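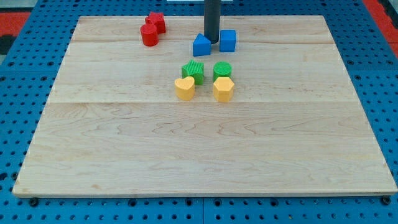 Trendosa Opens Its Gripper Bench to Outside Teams

GOTHAM, February 9, 2018 – We've been comparing grippers in our own shop for a long time, and starting in April we're letting other people do it too! Trendosa is opening its test bench to any team that wants an honest side-by-side before spending money on hardware.

I run the bench, so let me tell you how it works. You send us your gripper (or two, if you can't decide) and we run it against the same set of little plastic blocks everybody else gets – stars, cylinders, a heart, a hexagonal prism and so on, set out on a maple board. They look like something out of a toy box, and they are wonderfully mean. A cube is easy. A star is a different story, especially when a cylinder is sitting right up against it and your fingers have to go somewhere.

Our first full round, which we called Drukis, took 11 grippers through 124 picks each. We ran every one of them on 2 controllers, so a slow controller couldn't make a good gripper look bad. The wide parallel jaws did great on the cube and then kept bumping the neighbors on anything packed close. The softer fingers were kinder to the heart but took their time about it, and I changed my mind about them at least once a day.

We also tried the Kaewmanee wrist camera during that round and liked it enough to keep it on the bench. It had some trouble with pale yellow on pale wood, so we're still playing with the lights.

A visit lasts 7 days. You get the pick logs, the video and my scribbled notes, typed up so you can read them. Teams are welcome to come and watch or just ship the hardware and wait for the results – both are fine with us. Please send the mounting plate and the cable along with it!

Sign-up for the April slots is open now through the Trendosa front desk in Gotham. Press visits to the bench can be set up the same way.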